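November, morning

Back on the lodging study after a week lost to the grant report. The job today is to get the Vavbridge interviews into the same shape as the Rotwood ones, so that the rent question can be asked across both places. Starting from the state of things as I left them, which is worse than I remembered.

Rotwood is fully transcribed and coded. Vavbridge is transcribed but only partly coded, and whoever set up the codes there (me, I think, in spring) used "landlord" for anybody who takes money for a room. In Rotwood we split that into owner, tenant who sublets, and agent. The split matters. A lot of the women who came up from the coast for the packing season never met an owner. They paid the woman whose name was on the lease, and she paid somebody else. If both people are coded as landlord, the money looks as if it changes hands once.

Went through the first batch of Vavbridge transcripts and recoded by hand. Slow work. In most of them the person says clearly enough who collected the rent. In a few they say "the house" took it, as in "the house wanted it before the weekend." I have left those as a new code, "house, unspecified," and have not guessed. Please don't merge it into owner later without talking to me.

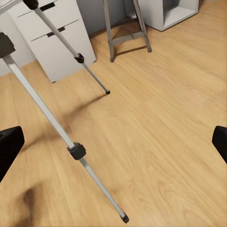
Book 2, p. 5

Rent units. The Rotwood people nearly all gave rent by the week. Vavbridge is mixed: by the week, by the bed, by the shift. By the shift means that the same bed is let to a day worker and a night worker, and each pays for half the day. I had these down as weekly amounts with a note in the margin, which is wrong and makes the bed look cheap. Changed the table so each entry keeps the amount as it was said, then the unit, then a converted figure in a separate column. The old table is saved under the same name with "old" at the end. Do not use it.

Food and laundry. Still undecided. Some rents include an evening meal, and a few include the ride to the plant. In the Rotwood write-up we took the rent as stated and put the extras in a footnote. One of the reviewers disliked that, and I see the point. A worker who pays a high rent with meals and a ride may be better off than one paying less and buying a bus pass. On the other hand we have no good price for a meal cooked in somebody's kitchen for eight people, and any price I pick will be mine and not theirs. For now: a yes/no column for meals, a yes/no column for transport, no conversion.

Afternoon

Newspapers. Spent the early part of the afternoon on the clippings from Vernar. These are scanned from the local paper and the text recognition is bad, especially in the narrow columns. It joins lines across stories. I had one clipping where a council debate on overcrowded houses ran straight into a report on a stolen van, and for a while I had it coded as a landlord theft case. Fixed. I'm now reading each scan against the page before coding it. It doubles the time.

What the Vernar clippings do show is when the language changed. In the older ones the workers are "lodgers" and the stories are about fire exits. Later they are "migrants" and the stories are about noise, litter, cars parked on the grass, and who gets a place at the school. The houses are the same houses, on the same streets, sometimes with the same house number given. I want to line this up with the date the plant moved to night shifts, but I only have that date from interviews, and they disagree. Need it from the company's own notices or from the council papers.
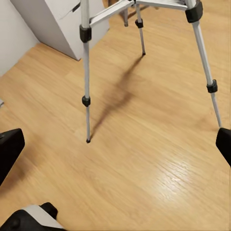

The other thing missing from the clippings is anyone who lives in the houses. I searched for direct quotation and sorted by speaker. Councilors, neighbors, police, a plant spokesman, a priest. Residents of the houses are quoted in 2 stories, and both are about the fire. That is a finding and should go in the paper, with the caveat that the scans are incomplete. The library is missing a run of issues from the winter, and the bound copies can't be taken out of the reading room.

Consent forms. Checked the Vavbridge forms against the transcripts. There are 3 transcripts with no form in the folder. The recordings have verbal consent at the start for all of them, so they're usable under the rules we agreed, but the verbal consent doesn't cover quoting. They stay in the counts and come out of the quotes. I have marked them in red in the index. If the paper forms turn up in the other cabinet, change the mark and initial it.

Street names. We said we would remove them and they are still in the Vavbridge files. In a town that size a street and a job is enough to find a person, and several people talked about papers, or about money they still owe to whoever brought them. Did a search and replace for the streets on the list, then read through one transcript to check, and found the nickname of a street that wasn't on the list. So the list needs the nicknames as well. Not finished. Nothing from Vavbridge goes on the shared drive until it is.

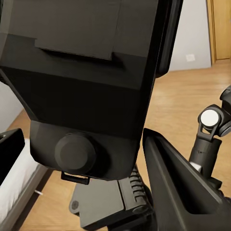
I also took out the names of the shops where people send money home, which I hadn't thought of before. One of them is run by a former tenant and is mentioned often enough to identify her.

Coding agreement. Wyss gives an agreement score between coders, but it counts a match only if the highlighted passages overlap by more than half. Our two passes on the Rotwood files scored low on "debt," and I was ready to rewrite the code. Looked at the mismatches one at a time. Mostly we agree on what is debt and differ on where to stop highlighting. One of us takes the sentence and the other takes the whole answer. Set the rule as the whole answer from now on and will rerun the score before touching the definition.

Left to do:

- finish the nickname list for the streets, then rerun the replace
- recode the remaining Vavbridge transcripts, owner / subletting tenant / agent / house
- night shift date from the council papers in Vernar
- ask the library about the missing winter issues
- rerun the agreement score on "debt" in Wyss
- look for the paper consent forms in the other cabinet

Recordings are back in the locked drawer. The key is with the index.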